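Chapter 4
What Does a Work Cell Really Cost?

Ask a room of first-time buyers what a robot costs and they'll give you the price of the arm. It's a natural answer, and it's also how good projects run out of money in October! The arm is the part you fall in love with. The rest of the budget goes to everything that lets it do a day's work, and that is what we'll plan for in this chapter.

We'll follow Natália Gajdoš, who runs the training shop at Rimico, as she puts together a two-arm bench for small-parts handling. Her first quote, from Torkent, was a single page. By the time her plan was approved it had grown to 54 lines, and 11 of those were for cables, connectors and power alone.

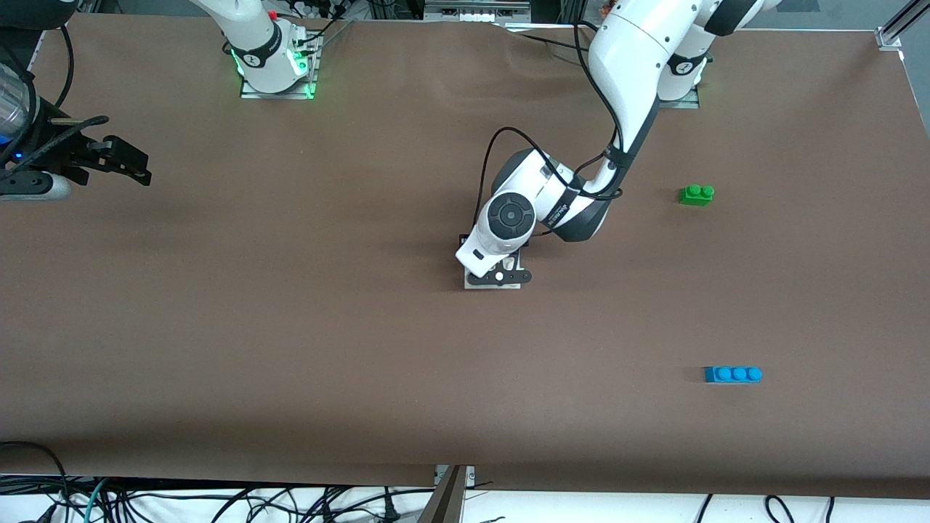

Figure 4.1 A two-arm bench with toy bricks as test parts. Look for the items a first budget often leaves out: mounting plates, cables, a power strip.

Mounting is a good place to start. An arm needs a firm, flat base, and a table that was fine for hand work may not be stiff enough. Natália set aside $3,315 for the table and plates together, then another $1,000 for grippers and spare fingers (fingers wear out, and you will want to try more than one shape).

Then comes power. How many outlets will you need, and where will the cables run? Sketch this before you order anything. It takes one sheet of paper and it's fun to do.

Key terms in this chapter: work cell, end effector, mounting plate, spares allowance, lead time

4.1 Listing Everything on the Table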